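Skavmont gripper - build gallery
3 min read

Few pics from the arm build, sim side first. Me and Märta in the shed, evenings mostly. More when I get a minute. 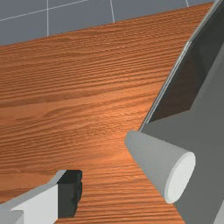
Wrist view in the sim. Both fingers, light grey cylinder, wood table under. Table texture far too shiny in the middle, will fix.

Notes while I remember -

Fingers drawn in February, redone since. Version 21 now, I think. Dark panels are just a material I picked in a hurry. Mesh on the left one is rough at the end face, need to re-export it.

Floor is the plain grey grid, came with the simulator. Leaving it.

Real bench is nowhere near this tidy. Servo from Tastex, belts from Chacko, 40 mm bolts that turned out too long so Märta cut them down with the hacksaw. Tileck controller still in its box.

Closing speed was silly at first, whole arm twitched. Halved it, then halved again. Log stopped at step 1388 last night and I havent found out why - probaly the contact settings.

Next: print the pads, wire the limit switch, borrow the good drill back.

Helge Engebretsen
Friday, May 3, 2019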